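Chapter 7
Handing Over the Reins: Succession and the Leader Who Stays Too Long

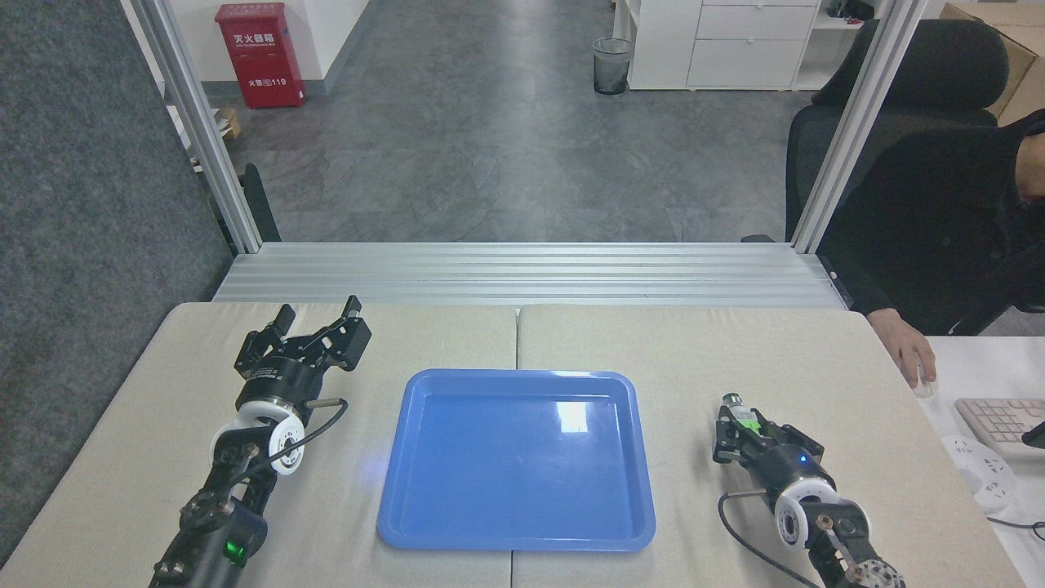 Most books on leadership spend their pages on how people get into the top job. Far fewer deal with how they leave it. The subject is uncomfortable for the person in the job, and it is often just as uncomfortable for the people who would have to bring it up. As a result, many organizations have detailed plans for a flood or a power failure and no plan at all for the day the chief executive gives notice.

In this chapter we look at planned and unplanned changes of leadership. We begin with a case that runs through the whole chapter, then define the main terms, and then turn to the research on inside and outside successors. Readers who have worked through Chapter 6 on delegation will find that some of the same problems come back in a different form.

Opening Case: Lendetti

Lendetti began as a two-person office supply distributor. Its founder, Aurelio Cervantes, ran it for most of his working life. At its largest the company had 750 employees and served customers across four states. Cervantes approved every hire above the level of shift supervisor. He also set the price on any order he considered important, and his managers learned over time that he considered most orders important.

The board asked him more than once to name a successor. Each time he gave the same answer: he would do it when the right person appeared. He was 70 when a heart operation put him out of the office for eleven weeks. In his absence the head of operations, Miroslava Moroz, signed what had to be signed and left the rest. Two large contracts came up for renewal in that period. One was renewed on the old terms. The other went to a competitor, Comton, whose sales director had the authority to quote a price over the phone.

Cervantes came back in August and found a stack of folders on his desk. He later told the board that the folders bothered him more than the lost contract. Every one of them held a decision that somebody else in the building was able to make, and none of them had been made.

Over the following year Lendetti did several things that we will examine in detail:

The board wrote down what the chief executive's job would require over the next five years, without reference to any particular person.
Moroz and the finance director, Stepan Mykhailiuk, were each given a part of the business to run, with full authority over prices and hiring.
Cervantes agreed to a date for his departure, and the date was announced to the staff.
The company hired an outside adviser from the firm of Hnatiuk to interview candidates, including the two insiders.

The process did not go smoothly. Mykhailiuk left before it was finished. Some longtime customers kept calling Cervantes at home, and for several months he kept taking the calls. We return to both of these problems in Section 7.4.

7.1 What Succession Means

Succession is the passing of a leadership role from one person to another. The word is often used only for the top job, but the same questions come up at every level. A warehouse that depends on one supervisor who knows the schedule by heart has a succession problem, even if it is small enough that it never reaches the board.

It helps to separate three terms that are often mixed together.

Replacement planning is the simplest. It answers the question of who would fill in tomorrow if a certain person could not come to work. A replacement plan may be one page long. The person named in it does not have to be the best long-term choice.

Succession planning looks further ahead. It asks what the organization will need from a role in the future and which people might grow into it. A good succession plan usually names more than one person and says what experience each of them still lacks.

Transition management covers the period from the announcement of a change until the new leader is settled. It includes the handover of work, messages to staff and customers, and the question of what the former leader will do next.

Lendetti had none of the three when Cervantes went into the hospital. Moroz stepped in as a replacement, but no document said that she could, and she was careful for that reason. She later described those weeks as "holding the steering wheel without being sure I was allowed to turn it."

7.2 Why Leaders Put It Off

When a leader avoids the subject, it is easy to blame vanity. Sometimes that is fair. More often there are several causes at work, and some of them are reasonable.

One is the fear of becoming a lame duck. A leader who has announced a departure may find that people stop bringing decisions to the office or wait to see what the next person thinks. Another is concern for the candidates. Naming one of them may mean losing the others, as Lendetti lost Mykhailiuk. A third cause is that the leader may have no clear idea of life after the job. Founders in particular tend to have few interests outside the company and few friends who do not work in it.

Boards have their own reasons for delay. Directors who were chosen by the current leader may feel that raising the matter is a sign of disloyalty. If results are good, there seems to be no hurry. If results are bad, there is always something more pressing on the agenda.

Compare the case of Grunden, a regional chain of hardware stores with 38 locations and some 200 managers and assistant managers. Its chief executive, Taras Vasylenko, put succession on the board's agenda in his first year. He asked every store manager to name two people who could run the store for a month, and he gave the board the same kind of list for his own job. Kyrylo Palamarchuk, who followed him, had been on the list from the start and had spent time in purchasing, real estate, and store operations before he was chosen.

Grunden's approach had costs. Managers complained about the paperwork, and two people who learned that they were not on the list resigned. Before reading on, consider whether those resignations should be counted as a failure of the plan. Your answer will depend partly on whether you think such lists should be shared with the people named in them, a question on which companies differ widely and which we take up in the next section.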